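Registration for the Trundberg fall kids' courses opened at 7 a.m. Sunday. By 7:02 the payment page had lain down and died. A thread, for the other parents still refreshing.

The form itself works great. It took my daughter's name, her allergies, her shoe size (for first aid?) and my mother's phone number. Then it asked for $76 and went blank.

Tried again. Now I have two daughters with the same name and the same allergies, both enrolled in Babysitting Basics, neither paid for.

Called the office. I was caller number 16. The hold music is one song, and it's a song that fades out, so every few minutes you think a person has picked up.

A person picked up! Hermenegildo Tovar at the front desk, who was very calm for a man with 15 callers behind him and who knows how many ahead. He deleted the spare daughter.

Official word: card payments are down until the Lesamex people fix something on their end. Your spot is held if you got the confirmation email. Check spam. Mine was in spam.

You can pay by check at the Ustitz Road office until 6 p.m. weekdays. I own a checkbook. It has a cartoon whale on it and my old address.

Babysitting Basics and Home Alone Safety are nearly full. Junior Robotics still has room, and so does the Esquivel Hall cooking class, if your kid is okay with onions.
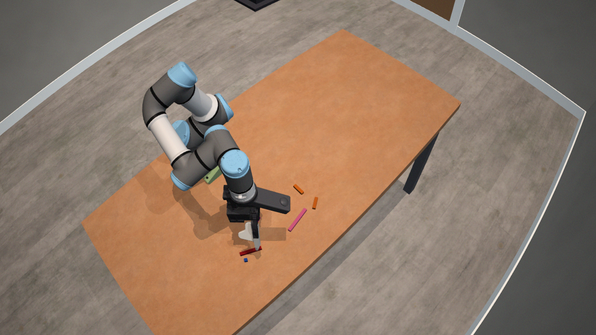

Junior Robotics, ages 10 and up. Arm on a table, simulated.

Refunds: full up to a week before the class starts, minus nothing, which I had to read twice. After that you get a credit you can use until October.

Update: check delivered. The line was all parents holding checkbooks like library books from 190 years ago. My one remaining daughter is officially enrolled.

If you're still on hold, the song starts over after the flute part.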